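Kinoshita Household Spending Survey, cleaned copy

600 rows, one per household, collected in March. The original file claims a random sample. I doubt it: 76 households share a street name. 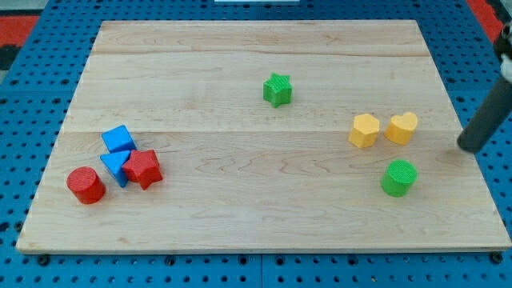
Income is self-reported and rounded to the nearest 100, so don't trust small differences. Chie Oshima recoded the rent column; her notes are in notes.txt. Blank means refused, supposedly.

Not fit for national estimates, whatever the old README said.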